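**Trosberg slipcovered sofa**

The Trosberg is a long, low-fuss sofa with a removable cover over the whole body: arms, back and seat. It comes from Halás and we stock it in white, with two other colours to order. The frame and the covers are sold together, and replacement covers can be bought on their own.

We brought it in after customers kept asking for a white sofa they could live with. The cover on each cushion comes off separately, so you can wash one without stripping the lot.

## What it's like to sit on

The seat is deep. Taller people tend to like it straight away, and shorter people usually want a throw pillow behind them. The backrest cushions are separate and can be swapped with one another, and it's worth doing that every couple of months so the favourite corner doesn't go flat first. The arms are rounded and padded enough to lean on.

Throw pillows are not included. White takes nearly any colour, and teal has been the most popular choice in our showroom, usually with a grey or a black-and-white pattern at either end to break it up. Five pillows will sit along the back comfortably. If you plan to nap on it, buy fewer.

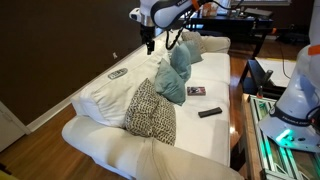
Seat cushions are firm at first and ease off over the first few weeks. A remote or a book will lie flat on them without sliding toward the back. Small things can still work their way down between the cushions over time, so lift them when you vacuum.

## Covers and care

- Machine wash cold, gentle cycle, 2 or 3 cushion covers per load
- Wash the body cover by itself
- Line dry in shade and refit while slightly damp
- Warm iron on the seams if needed
- No bleach, including on the white

Zippers run along the back edge. Close them before washing. Covers will shrink a little in a hot dryer, and we don't replace covers that have been through one.

White will pick up dye from new denim. Wash the jeans a few times first, or order a second set of seat covers in Ostimstead grey and rotate them.

## Delivery and assembly

The sofa arrives in 7 cartons. Two people can put it together with the hex key supplied, and the feet screw in by hand. Check your stairwell and any tight corners before ordering — the body section doesn't fold. Felt pads for hardwood floors are in the carton with the feet.

Lead time is 13 business days for white and 20 for the other colours. Replacement covers usually ship sooner.

Fabric swatches are free. Email Radoslava Trnka at the Pernach showroom with your postal code and the colours you'd like to see.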